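Writing thank-you notes after a funeral

Posted Dec 8, 2023

My mother-in-law died in June, and it fell to me to write the thank-you notes. My husband had the lawyers and the house in Drollton to deal with, and his brother lives overseas. I said I would do the notes because I thought it would be the easy job. It took me until the end of the winter coats sale, which is how I remember it, and I learned a few things that might be useful to someone else with a box of blank cards on the kitchen table.

I'll start with the list. The funeral home gave us a guest book and a small envelope of florist cards. The florist cards were the more useful of the two. A guest book tells you who came. It doesn't tell you who sent the lilies or who left a lasagna on the step. If you are reading this before the funeral, ask one person to write on the back of each florist card what the flowers were. We didn't, and I had 4 cards that I couldn't match to anything. I wrote "the beautiful flowers" on all of them.

Food was worse, since people drop it off and leave. My sister-in-law kept a sheet of paper on the fridge from the second day, with the name and the dish and whether they wanted the dish back. I'm still grateful for that sheet. Before that we relied on masking tape on the bottoms of the pans, and I have a blue casserole with a lid that belongs to someone named Pat or Pam.

I bought 50 cards to start with, plain cream ones with nothing printed inside. The stationery shop on Rosenthal Street also had some with a verse already in them. I looked at those for a while. They would have been quicker, but the verse took up most of the space and it didn't sound like anybody in our family. I went back later for more of the plain ones, and for a better pen.

The first note took me most of an evening. I kept trying to say something about grief and crossing it out. Then I phoned Loretta Baptiste, who was my supervisor years ago at Cimitel and who buried both of her parents while I worked for her. I had kept the card she sent our office after the second funeral. She laughed when I told her that. She said she wrote three sentences for everyone and only wrote more if her hand felt like it.

Three sentences is what I ended up doing. The first one thanked them for the particular thing. The second said something about the thing, or about Mum. The third closed it off. A typical one of mine went:

Dear Mr. and Mrs. Whitlock,
Thank you for the soup and the rolls you brought over the night before the service. We had a full house and it fed everyone, and Ruth would have asked you for the recipe. We appreciated your kindness very much.

For people who came to the service and didn't send anything, I wrote:

Thank you for coming to the service. It meant a lot to the family to see so many of Ruth's friends there. She often spoke of her years at the library with you.

I only used that last line if it was true. She talked about the library a great deal, so it was true fairly often.

For donations I left out the amount. The charity had sent us names without figures anyway, and I would have left it out even if we'd known. I wrote "Thank you for your generous gift to the hospice in Ruth's memory" and then a line about the nurses, who were very good to her.

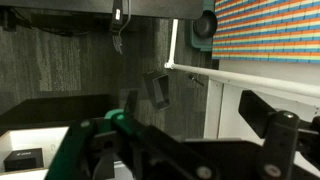
Do you have to send a card to everybody who came?

Most etiquette guides say a card is expected for flowers, food, donations and real help, and that attending the service or sending a sympathy card doesn't call for a reply. I wrote to some of those people all the same, mainly the ones who had driven a long way.

There were close to a dozen notes I put off. One was to Cletus Yazzie, who had been her neighbour for most of her life in that house and who shovelled her walk every winter without being asked. He also carried the coffin with my husband and the cousins. A card with three sentences seemed small for that. I wrote him a proper letter on two sheets of paper, and it took me several tries. What I finally sent said what he had done, in order, with the winters first and the funeral last. I left out anything about not being able to repay him. He phoned the house after it arrived and talked to my husband for a long time about eavestroughs.

The other hard ones were to people we don't get along with. Every family has some. There was a cousin who sent a very large arrangement after not speaking to Ruth for years, and my husband didn't want to write to her at all. I wrote it and signed it from the family. "Thank you for the flowers. They were placed near the front at the service." Both of those things were so, and I didn't have to pretend to anything else. I'd recommend that approach. A short note that sticks to facts is polite enough, and it doesn't start a conversation you don't want.

On signing: I signed most of them with both our names and wrote "for the family" under that. If the note was to one of my husband's own friends I left it in a pile for him to sign himself. He did them in batches of four or five, sometimes adding a line at the bottom. His lines were better than mine. To an old school friend he wrote "She never forgave you for the canoe," and I wish I had thought to ask about that one.

On timing, I read that you should have them done within 2 weeks. I also read that two months is fine. Mine went past both. I stopped apologizing for it after the first few late ones because the apology was getting longer than the thanks. If you feel you have to mention it, one line at the start will do:

I'm sorry this is reaching you so late. Thank you for the lovely plant, which is doing well in our front window.

I did email a few. The people at Prandis, where my husband works, had all chipped in for a fruit basket, and he asked me for something he could send around. I wrote it the same way as the cards, only addressed to the whole department. He printed a copy for the lunchroom too, for the warehouse staff who don't use email much. That seemed to go over well.

Some practical things. Buy the stamps all at once. Write the envelope before the card, so that you have the spelling of the name in front of you. Put the date you mailed it beside the name on your list, because you will forget, and I think one couple in the next town got two cards. Stop when your writing goes bad. I could do eight or nine in a sitting before my hand cramped up and the letters started leaning over.

I have kept the list, the fridge sheet and the florist cards in the box the notepaper came in. The blue casserole is on top of our fridge. If your name is Pat or Pam and you know the house in Drollton with the green door, please leave a comment or call us.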